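Induction hob or stick with ceramic? Small kitchen
Home and Kitchen > Cookers and hobs
14 replies

bunora_kitchen
Our old ceramic hob has finally cracked and I'm giddy at the thought of induction! The kitchen is tiny and I cook every night, mostly rice, dal and big pots of soup. The Genen is top of my list, with the Atitz a close second. Talk me into it — or out of it.
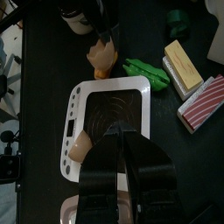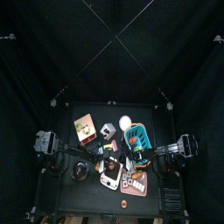

Will my old pans work on induction?
Try a fridge magnet on the base. If it grips firmly, the pan should be fine.

hobnobber18
Do it! I switched in June and I love it. Water boils so fast I barely have time to chop an onion, and wiping down takes seconds.

slowstew
Can't agree, sorry. I had an Atitz for 5 months and the touch controls drove me up the wall. One splash of soup and it switched itself off. Went back to ceramic and my stews are lovely again.

hobnobber18
That's the controls though, surely? Mine has proper knobs and I've never had that. Low simmer is brilliant on it too.

slowstew
Fair point about knobs. Still say ceramic is kinder to a round-bottomed wok.

bunora_kitchen
Just tested everything with a magnet and only the milk pan failed! Going to see the Genen at Herrera on Saturday — will take my soup pot along to check it fits.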